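Filed under: House Help / Washing, Folding, Putting Away

Soft cloths: the stuff people keep asking

Put together fast between loads. Covers the knit and fleece cloths, throws, small blankets, anything soft that won't hold a crease. Shirts and sheets have their own page. If your question isn't in here, email Dilek at the Vakemley desk and it'll get added when there's a minute.

Why won't my fleece stay folded?

It's springy. Cotton takes a crease and keeps it, fleece pushes back. Fold it looser than you think and let the weight of the pile do the work. Pressing down hard with your palms does nothing except make you feel busy. Three folds at most for a small throw. After that you've got a cushion.

Thirds or halves?

Thirds for anything long. Halves for squares. If you can't tell which you've got, lay it out and look at it. Plenty of cloths that seem square come out of the dryer longer one way, so check again after the first couple of washes.

Do I have to lay it flat first?

Yes. Everybody skips this and then writes in asking why it's crooked. Pick it up in a bunch, drop it on the table, find two corners, pull it out straight. Then smooth it. Then fold. The smoothing can be quick, one pass from the middle out toward each end, but do it.

How do I find the corners in a bunched-up cloth?

Feel for the hem. Run an edge through your fingers until it gets thick, that's your corner. Hang on to it and follow the same edge along to the next one. Don't follow a seam in the middle by mistake, some of the bigger pieces have one and you'll go in a circle. Easier on a dark color if you've got a light surface under it. Red on white, you can see what you're doing.

One person or two?

One is fine for anything up to throw size. Two for blankets, each take an end, pull it a little bit taut, walk in. Slamet and I do the big ones this way and it takes no time. By yourself, put one end down, lean something on it, pull from the other.

How tight should I pull?

Enough to take the sag out. Not more. Knits stretch and they don't always come back, and if you pull from the corners only you get ears. You know the ears. Little points sticking out that never line up with anything again. Hold a few inches in from the corner and take a decent handful of fabric.

Pinching vs. grabbing?

Pinch for thin stuff, grab for thick. A pinch on fleece only catches the top layer, you lift, and the other half stays on the table. If there's two layers make sure you've got both. Rub them between your fingers, if they slide it's two.

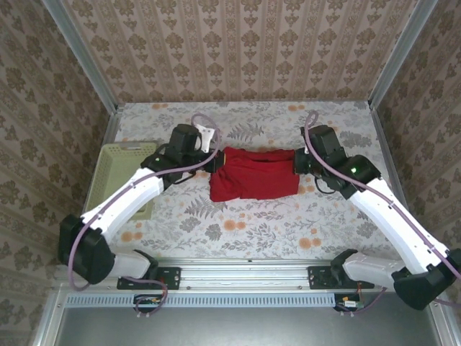
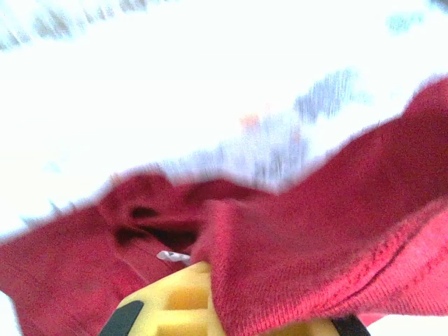
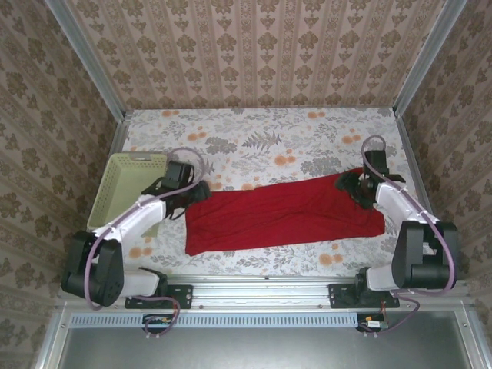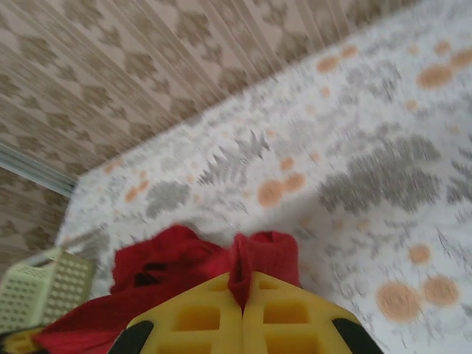 The red cloth, all four.

What about wrinkles?

On fleece, leave them. They drop out when it's used. On a fine knit give it a shake by the short end, lay it back down, smooth it, done. No iron on fleece ever. It melts, or goes shiny, and there's no undoing shiny. If you must do something, hang it in the bathroom while someone showers.

Can I fold on the bed?

Sure, I do. A table is better for your back and the cloth slides more easily on it. Bed is softer so the folds come out a bit rounder. If you're using a table put a cover on it first, an old sheet or a printed tablecloth works great. Bare wood snags knits, and metal edges are worse. Make sure the cover itself is smooth, or you're folding two things at once.

Will the red run?

It might. New red, wash it alone in cold the first 4 times. Then with darks. Never with your white tablecloth, Recep has a pink one now and he'd like everybody to learn from it. Quick test: damp white rag, press it on a corner for a bit, look at the rag. Pink rag means it's still letting go of dye. Don't leave it sitting damp on top of anything pale either, that's how most of the stains we hear about happen. Not in the machine at all, just a wet heap on a nice cover.

Vinegar to set the color?

People swear by it. I've tried it and couldn't tell any diference. Cold water and patience.

Fabric softener?

Skip it on fleece. Coats the fibers, gets clumpy. If it feels stiff you're using too much detergent, cut it in half next time and run an extra rinse.

Dryer?

Low, short, take it out while it's still a tiny bit damp and hang it over something. Lint comes off red fleece like you wouldn't believe so clean the filter before AND after, or your next load of whites is wearing it.

What kind of basket?

Plastic with holes in the sides. Air gets in, nothing goes musty, you can hose it down. Handles you can get your whole hand through. Wicker looks nicer and it'll catch every loop in a knit. If all you've got is wicker, line it with a pillowcase. Keep the basket at one end of the table so you've got the whole middle to work in. Left end or right end depends on which hand you like to drop things with, doesn't matter, pick one and stick to it.

Fold and then basket, or basket and then fold?

Clean stuff: basket, fold, shelf. Folded things shouldn't go back in a basket unless you're carrying them somewhere right away. They shift around and you end up doing it over.

How high can I stack?

9 small cloths, then start another stack. Any higher and pulling one from the middle brings down the lot. Big throws, stop at four. Turn every other one so the folded edges alternate, otherwise the whole pile leans.

Folded edge out or in?

Out. Looks neater, and you can grab one without taking two.

Rolling instead?

Fine for a drawer or a bag. Not great for a shelf, they roll off. Fold in thirds lengthwise first, smooth, then roll from the short end. Keep it snug from the first turn, you can't tighten it up later.

My stack is all different sizes. Help.

Cut a piece of cardboard to the width you want. Fold around it, slide it out. Brândușa made one for the Haddad Street cupboard and the shelf has looked decent since June. Mine's the back of a cereal box and it's falling apart but it works.

How often should I refold stuff in storage?

If it's been sitting folded all summer, open it, shake it, fold it along different lines. Takes a minute each. Longer if there's a lot of them, we did 54 at the Sorkley place in one afternoon and I couldn't look at fleece for a week.

Pilling?

Turn it inside out for the wash, wash it with other soft things, no jeans, no zippers. For pills that are already there use a fabric shaver on a flat surface, light strokes. Keep it off the seam. A razor works if you're careful, most of us are not careful.

There's a loose thread at the seam, can I pull it?

No!! Snip it, or better, push it through to the back with a needle and tie it off. Pull it and the whole hem can go.

Kids want to help. What can they do?

Small squares, halves only. Let them do the smoothing, they like the smoothing. Don't refold in front of them.

Does it have to be perfect?

It's a cloth. Edges more or less together, goes on the shelf, doesn't fall off.

Where do I send corrections?

Same desk. Ozan already wrote in about the thirds and halves thing, we're not changing it. Still to be added: tablecloths, fitted covers, and wether you can tumble dry the quilted ones (ask first, please).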